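Subject: Re: [magsi-tenants] Snack tables on the second floor

On Saturday, the Lestgate building office wrote:
> Starting in March every white table on 2 will have its own basket
> with fresh fruit and a packet of candy. We did a trial at Trotamness
> and people loved it. The cost is $239 a month, shared by all units.
> Please let us know if you have any concerns.

I have concerns.

First, "people loved it." Which people, and how did you ask them? I rent a desk at Trotamness two mornings a week and I never saw a form. If it was a show of hands at the coffee machine, say so, and we can all decide what it's worth.

Second, the money. $239 a month is not going to ruin anyone, but we were told in the last round that there was nothing left for the blinds on the east side, and those were quoted at $591, once. Three months of peaches and we could have had blinds. I sit on the east side, so take that how you like.

Third, the baskets themselves. I have no quarrel with yellow woven plastic, and the loopy rim is cheerful enough, but it is a shallow thing. Stand a box of candy up in it and you have used it for candy. The fruit ends up on the bare table, where a peach will bruise and a lime will roll. Why buy a basket for fruit and then put the fruit next to it? If we must have baskets, get deeper ones, or leave out the candy, or lay the box flat.

Fourth, and I would like a real answer to this one, who eats a lime at a desk? I can see one going into a glass of water if somebody has a knife and a board. We have neither on 2. My guess is the same lime will be there in April.

I'd also point out that people book those tables for the surface. The Trullstead people lay out their sample sheets edge to edge and they want all of it. Both ways of doing it:

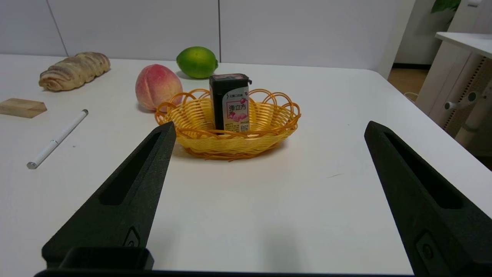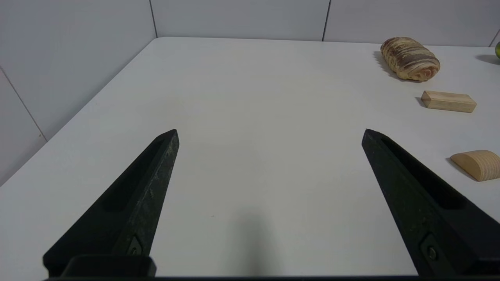
I know which one I'd book. One basket by the kettle would do the same job as eight on eight tables, and whoever wants a peach can walk over and get it.

Waqas Bugti wrote to me off the list (he's fine with my passing it on) that I'm being sour about it. He says he skips lunch more often than he should, and a piece of fruit within reach is the only fruit he gets. He also says almost everybody moves the basket when they need the room and it takes a second. Fine. He agrees with me about the limes, though, and he wants to know if the candy could be swapped for nuts. I told him to ask about allergies before he puts that in writing.

So, for the office:

- Who was asked at Trotamness, and how many answered?
- Is the $239 for the food only, or does it include the baskets?
- Who throws out what goes soft on a Friday?
- Can a unit opt out and not pay?

If the last answer is no, then please don't call it a perk in the newsletter. It's a charge with fruit in it.

I'm not voting either way until I see some replies. And could whoever has the key to the blinds cupboard please bring it back to the front desk.

R.
Magsi, second floor, east side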